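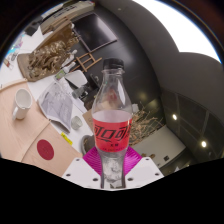
Page last changed: July 2026

Figure 3. Clear bottle with black screw cap and red label. At the left, a white mug and a dark red oval disc on a wooden tabletop.

3.2 Drink vessels on shared tables

In the previous section we treated the shared table as a surface for work. In the present section we consider the same tables as a place where drink vessels are put down, left and later taken away. The material comes from 41 shared rooms in the Kinnunen building in Gurkholm, which were visited over a period of six weeks beginning in February. All vessels and other small things found on the tables were entered in the Camotix register, which at the end of the period held 3,793 entries. Roughly half of these concern vessels of some kind, and the remaining part is mostly paper, writing tools, packaging and small personal things.

For the description of vessels we use the Hemard scheme, with some changes. In its first form the scheme divides vessels by the material they are made of. We found this division difficult to apply, as a person who makes entries while standing at a table cannot always say if a white cup is of porcelain or of some other material. We have therefore moved the material to a remark field and we divide first by the way in which the vessel can be closed. A vessel which has a cap or a lid is called closable, and all others are called open. The bottle in Figure 3 is closable and the mug is open. The division is simple, and the two persons who made the entries agreed on it in nearly all cases. The cases of doubt were mostly paper cups whose lid was lying next to them.

The difference between the two groups has consequences for how a table is used. An open vessel must be kept upright while there is something in it, and people seem to give it more space. In the rooms with narrow tables the mugs were usually placed far from the papers, often near a raised rim if the table had one. The closable bottles were placed with less care. They were found between books, on chairs and on window sills, and several of them were lying on the side. We did not ask the users of the rooms about this habit, so we can only report the positions.

The second point in the entry is the label. A bottle normally carries a printed label and a mug often carries nothing. The label was entered with its main colour and with the words as far as they could be read from the place where the observer was standing. On a round bottle this is seldom the full text. In Figure 3 the large black characters 可口可 can be read on the red ground and the next one is lost in the curve of the bottle. We have kept such readings in the form in which they were seen, and we did not complete them from general knowledge of the product. This makes the register less comfortable to search, but the reader can trust that an entry contains only what could be read. Smaller print was left out of the entries in all cases.

A third point is the neighbourhood of the vessel. For each vessel the observer wrote down which other things were on the same surface, and whether there was a second surface directly beside it. The second question was added after the first week of visits. In many rooms of the building, tables of different origin have been pushed together, and a wooden top may meet a white one without any gap which the users would care about. We had expected that people treat such joined tables as one surface. The entries support this only in part. Mugs stayed mostly on the wooden tops, and in four rooms we met them almost never on the white ones. It is possible that the white tops, which are newer, are regarded as the place for work. It is also possible that the wooden ones are simply nearer to the sink, and our plans of the rooms are not exact enough to decide between these two explanations.

Small flat things caused more trouble than the vessels. Discs, strips and pieces of card were frequent, and their purpose could often not be told from their form. The Hemard scheme has no class for them, and it advises the observer to choose the most likely use. We did not follow this advice. Things of this kind were entered by shape and colour alone, for instance as a flat oval disc or a yellow strip, and the field for the use was left open.

The time during which a vessel remains on the table is treated in Section 3.3, where only the rooms with two visits per day are included.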